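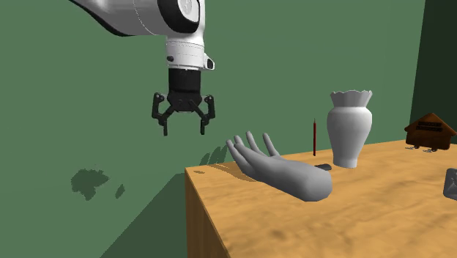 A simulated tabletop used in the Collmont collection, with the arm above the far corner of the table and the gripper open.

Brellidetti has spent the past year assembling a library of recorded examples from which a robot arm may learn to handle ordinary objects. The greater part of that library has been gathered in simulation, under a programme known internally as Collmont. Esther Ogola, who directs the programme, met us at the firm's offices on Sunday, June 16, 2024, together with her colleague Orest Kostiuk, who is responsible for the quality of the recordings.

Ms Ogola began by setting out what the team means by an example. "It is a single attempt at a single task, from the first movement of the arm to the last," she said. "We keep the camera views, the position of every joint, the opening of the gripper and a written instruction in plain English. If one of those is missing, the attempt does not enter the library."

The library at present holds 1485 accepted examples. A further 508 were recorded and set aside. Mr Kostiuk was careful to explain that these had not been discarded. "Many of them are perfectly good pieces of movement with a poor instruction attached," he said. "Someone has written 'move the vase' where the operator moved the pencil. We send those back for rewording, and a fair number return to us."

The operators guide the simulated arm by hand, using a controller at an ordinary desk. Each session opens with a table laid out by software, which draws from a store of household and decorative models. The results can look peculiar. A fluted vase may share the table with a small wooden house, a pencil standing on end and a grey model of a human hand rather larger than one would expect. Ms Ogola regards this mixture as useful. "A learning system that has only met cups and boxes will treat everything as a cup or a box," she said. "The hand is a good test. It has fingers that point in different directions, it has no handle, and there are several places where a gripper might reasonably take hold of it. Two operators will seldom choose the same one."

We asked whether such differences were a difficulty. Mr Kostiuk replied that they had been at first. An early set of instructions, prepared by Solomiia Levchenko, told operators precisely where to grasp each model. "Solomiia's guide was thorough, and the examples that came from it were very tidy," he said. "The trained system was then quite lost as soon as an object was turned a little to one side. She rewrote the guide herself, and it is now much shorter."

Light and shadow are also varied between sessions, as are the colours of the walls and the grain of the table. According to Ms Ogola, this part of the work took longer than planned. The first version of the lighting software, supplied by Fekent, placed its lamps at random and sometimes left the objects too dark to make out. The present version checks each layout before an operator sees it.

The question of simulated as against physical recording was raised more than once in our conversation. Ms Ogola does not claim that one can stand in for the other. "Contact is still the weak point," she said. "A real pencil rolls, and a real finger pad gives slightly when it closes. Our simulator handles both in a simplified way, and we say so in the notes that go out with the library."

Mr Kostiuk added that every accepted example is watched in full by two reviewers, who work separately. Where they disagree, Meifang Cai makes the final decision - a task that occupies nearly 3 days of her month.

A set of physical recordings, using the same written instructions, is due to begin in August.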